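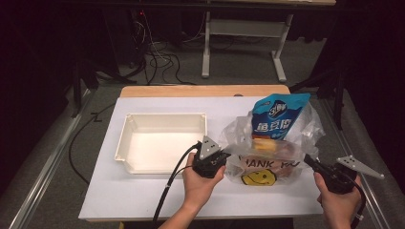 In praise of the grippers you hold in your hand

By Malte Hellwig
January 31, 2024

We use cookies to remember your preferences. Accept | Manage settings

I have spent a good part of my working life fussing over robot arms, and I love them dearly, so please take this as coming from a friend. If you run a small shop and you're choosing your first setup, buy the hand-held grippers first and let the arm wait a while.

We came to this slowly in Vomthorpe. Back in December we tried the Sumero controller, driving two arms from a pair of levers, and then we tried the Curnotari hand-held pair on the same jobs. With the Sumero I got 64 usable recordings in a week (and a sore neck). With the hand-helds, Miranda and I got 606, and we still went home for supper!

The numbers are only part of why I've changed my mind, though. Give a person a gripper in each hand and put a snack in a thin plastic bag in front of them, with a tray waiting next to it, and they'll do all the small clever things people do with bags. They pin one side, they tug a little, they change their mind and come in from the top. Through the levers I never did any of that. I poked at the bag like a man trying to ring a doorbell with a broom handle.

Now, the arm people have a fair complaint, and I've heard it over many cups of coffee. A wrist can twist in ways an arm can't follow, so some of what you record is no good to the machine. True enough. We threw out 34 recordings for exactly that. The cables are a nuisance too, and I'd pay good money for a pair that didn't drag them along.

But I would still rather sort through a big pile of natural movement than polish a tiny pile of stiff movement. Start with your hands, get used to the weight of the things, and spend the arm money next year, when you'll know a good deal more about which arm you want.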